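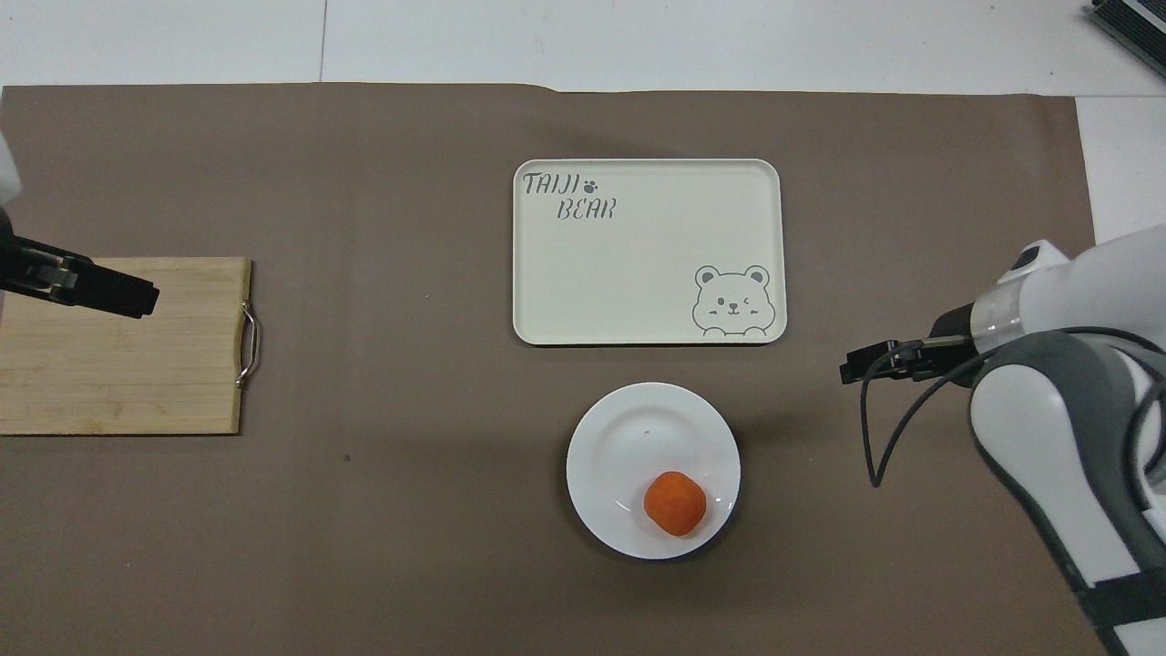
How many grippers have you tried so far?

Four pairs, if you count the ones I sent back. Two were soft silicone jobs, one was a suction cup kit I never got on with, and the last is the plain two-fingered pair from Prekbridge that I've stuck with since June.

4 min read

Which one should I buy first?

Get the boring parallel kind! I know the soft ones look lovely in videos (I fell for it twice), but with two flat fingers you can tell what went wrong. When a soft gripper drops something I end up staring at it and guessing.

What do you test them on?

Kitchen bits, mostly. My current set is a bamboo board with a metal handle, a cream tray with a winking bear on it, a white plate and a small orange fruit. The fruit is my favourite because it rolls if a finger touches it early, so a sloppy approach shows up straight away. I keep everything on a brown mat.

The tray is harder than you'd think. It only has a slightly raised rim, and there isn't much for a fingertip to get hold of. The board is easy by comparison, you just go for the handle.

Do I need two arms?

Not to start with. I did my first 300 grabs with one arm and learnt loads. Two is nicer for wide flat things like the tray, where one arm always leaves a corner drooping, but you'll spend your first fortnight stopping them from bumping elbows.

Kallio or Amine for the controller?

I've used both and I go back and forth. Kallio is quicker to set up and its force limit is easy to find. Amine lets you slow down just the last bit of the closing move, and that made a big difference with fruit. Out of 1,124 logged grabs, my best stretch was 91 in a row without a drop, and that was on Amine. I still use Kallio for anything flat, out of habit more than anything.

Where should the camera go?

High up, looking down at the table. I tried one on the wrist as well and liked it for close work, but the cable kept snagging. If you do run a cable along the arm, leave a decent loop at the wrist and turn the joint all the way both ways by hand before you power up.

How long should I test a new gripper?

I do 20 grabs per object, then swap fingers and do the same again in the same order. Write down the misses as you go, you won't remember them after lunch.

Can I come and see it running?

Yes please, I love visitors! I'm in Bavbridge, drop me a line first and bring something awkward to pick up.

6 comments · 14 shares

Contact | © Bavbridge Gripper Notes | Back to top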